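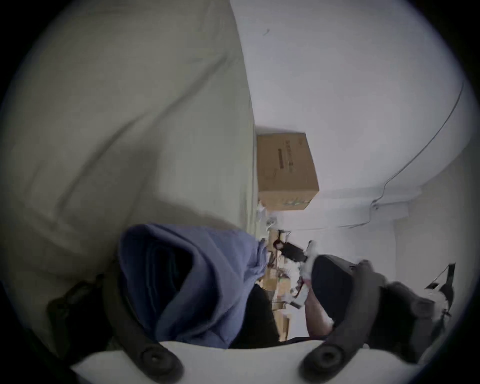 Figure 3. View from the hand-held gripper during collection at the Thibodeaux site. The fingers are open, with a blue garment between them.

Clelum Workshop Papers > Manipulation > Data Quality
Contents Abstract Figures References Next section

4.2 What a demonstration contains

The Flerna set holds 3,179 demonstrations of people handling clothes with a hand-held gripper. It is usually cited by that total, and we think the total says little. A demonstration counts once whether the person reached straight for a sleeve or spent most of the recording deciding where to begin. Both kinds are passed to the learner with the same weight.

Figure 3 is typical of the material in one respect. The garment is bunched in deep folds on a softly creased pale green fabric, and a good part of the view is taken up by things that have no bearing on the task: a white wall, a thin cable, cardboard boxes, a person in the distance, another hand holding something white. A policy trained on such views may learn to find cloth. It may also learn that a certain wall tends to be on a certain side. Success rates measured in the same room cannot tell these apart, and the original report gives no others.

Defenders of this style of collection (Halvorsen and Iwasaki, among others) argue that clutter is useful, as it forces the learner to ignore what does not matter. We agree that this could happen. It requires the clutter to vary independently of the action, and at Thibodeaux it did not. The collectors worked through one corner at a time, so each background came paired with a small group of garments and often with one person's habits.

To see how much this mattered, we retrained the Nonley baseline after holding out whole rooms instead of single recordings. Of 30 test trials in the held-out rooms, 23 ended with the garment lifted clear of the surface. Under the original split the figure was 24. Greenberg reads the near tie as evidence that our worry is misplaced. We are less sure – lifting is a generous test, and a gripper that closes anywhere near a heap of cloth will often pass it. Neither run was scored on which part of the garment was grasped, and the labels needed to do so were never made.

A second problem is the sideways view. The rotation of the tool changes a great deal between recordings, and the baseline treats it as noise to be smoothed over by adding more data. Alcantara's notes from the April sessions suggest that several collectors turned the wrist before they had a clear sight of the cloth. If so, the rotation is partly a search movement, and the learner is copying a search without knowing what was being looked for. We return to this in Section 4.4.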